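Leave the Hotel Lobby Alone

I spent most of July on the road, bouncing between Ernmont and Zustberg for work, and somewhere along the way I turned into a person with strong feelings about hotel lobbies. I know, I know. But hear me out!

The place I always stayed in Ernmont used to have a lobby with big saggy armchairs, a rack of old newspapers and a lamp you could read by. This summer it had a "social hub." There was a bar where the chairs had been, a playlist that thumped until 2 in the morning, and one long bench that seemed to be made for people with no spine at all. I asked where I could sit quietly and was pointed to my room.

And the rooms have had the same treatment. I paid $160 a night in Zustberg for a desk as wide as a dinner plate and a light switch I never did find. The bathroom counter was lovely, I'll give them that – dark marble look, white veins, very fancy – but I'd have swapped it for a decent chair in a heartbeat. 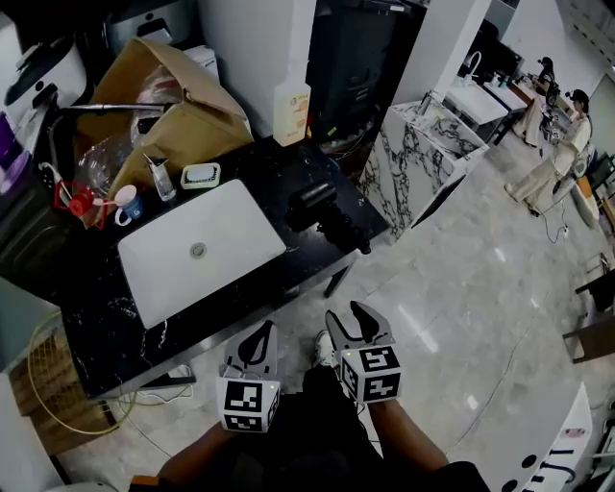

Page 27

I think the trouble is that hotels are now built to be looked at before you book them. A saggy armchair looks terrible on a phone. It feels wonderful at 14 minutes past midnight, when your flight was late and you want to sit down before facing the elevator.

My favorite hotel left is the Sutherland, up in Brurkport. The carpet is ugly and the coffee is worse, but the lobby has a fireplace, a sofa and a shelf of paperbacks with the covers falling off – and you're allowed to stay there all evening with your shoes half off. I've booked it again for the fall, and if they've put in a DJ booth I'm sleeping in the car.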